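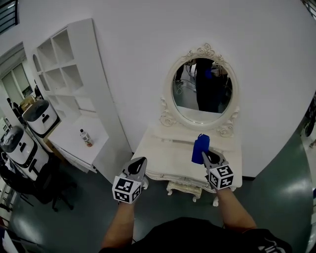

Session 2: After the appeal

Last time we left the town of Plulldale under a metre of river, with the nation's sympathy arriving by lorry. Today is about what happens to sympathy once it needs somewhere to park.

The flood appeal asked for "anything you can spare". This is a phrase to avoid. By the end of the first week the sports hall held 1,470 bags of clothing, a good share of it evening wear. Of the households on the relief list, 1,385 had asked for the same thing: money for a cooker, a deposit or a van. Please read the Grornik report on the appeal before the seminar, including the appendix on storage costs. It is funnier than it means to be.

Terms to know

Cash grant: money, given to a person who then decides what to buy. Still regarded in some quarters as daring.

Gift in kind: an object, given by a person who has already decided.

Second disaster: what relief workers call the pile of unasked-for goods.

The usual objection to cash is that people will waste it. Valtonen's survey of Plulldale families found them spending it on bedding, school shoes and bus fares, so the sceptics will have to look elsewhere for their scandal.
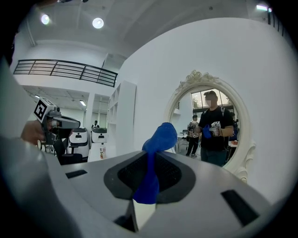 Vilja Leinonen objected at this point last year that giving a coat is also a way of saying you noticed, and that a bank transfer doesn't say it very loudly. She had a point, and the notes have carried it ever since. A good appeal leaves room for both: the Clarnska parishes raised more than 3,000 in small grants and put a handwritten card in with each one.

For September

Write one page asking your own street for help after a flood. You may not use the word "anything". Bring two copies, as we shall be swapping.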